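Print this page | E-mail this page
Search the notebook Go All entries Advanced

June, bench 2, glaze durability

Third round on the Tonitz glaze. The sales sheet says the color holds through 160 dishwasher cycles with "no perceptible change." Perceptible to whom, and under what light? They don't say. I asked Mumden for the raw readings and got the same sheet back with a new cover page.

Ran 6 sample tiles with the Stakorix detergent, hot program. Two came out duller at the rim. The other four look fine to me, but I was hoping they'd fail, so I don't trust my eye in either direction. Need someone else to sort them blind.
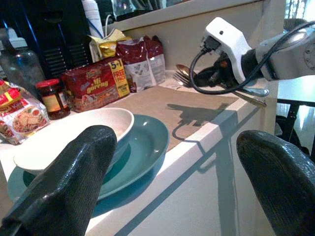 Teal plate, white bowl, beige placemat.

The gloss meter is no help yet. It drifts if you leave it on over lunch, and the morning numbers can't be compared with the afternoon ones. Zero it before every tile from now on and write down the time — I didn't, so today's readings are worth very little.

Karagiannis quotes 2,690 for an outside lab to repeat the whole thing. Steep for a yes or no. Before we spend it I want plain tiles with no glaze in the same rack, and a run with water only. If the water-only tiles go dull too, the detergent story is dead and so is half of my last entry.

To do: relabel tiles (pencil washes off), check the rack for rust, ask Tonitz again what water hardness they used.

Print | E-mail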